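## 6. Warming pastries in the toaster oven

I do this on the table with a big sheet of brown paper down first, mostly for the crumbs (there are always crumbs!).
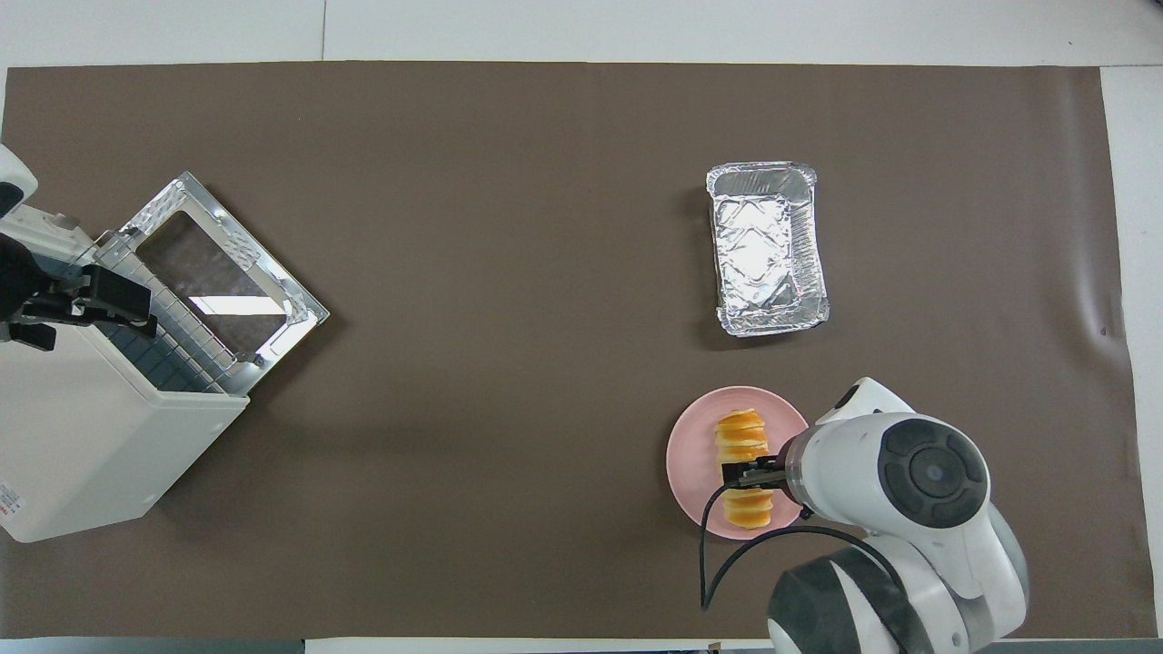 The Jultia warms small things nicely, but it's quick, so stay close the first few times.

1. Smooth the paper out and keep it clear of the oven's vents.
2. Open the door all the way before you load anything. Let it down gently, the hinge on mine got stiff by January.
3. Put one pastry in a foil tray. I buy the Indholm trays, but any that fit on the rack will do.
4. Slide the tray onto the wire rack, close the door and set the timer for 6 minutes.
5. Put on your mitts, take the tray out and move the pastry to a plate.

**Note:** Filled pastries get warmed empty at my house. Pipe the cream in once they've cooled.

**Caution:** The glass and the metal around it stay hot long after the timer rings. Foil must never touch the heating elements.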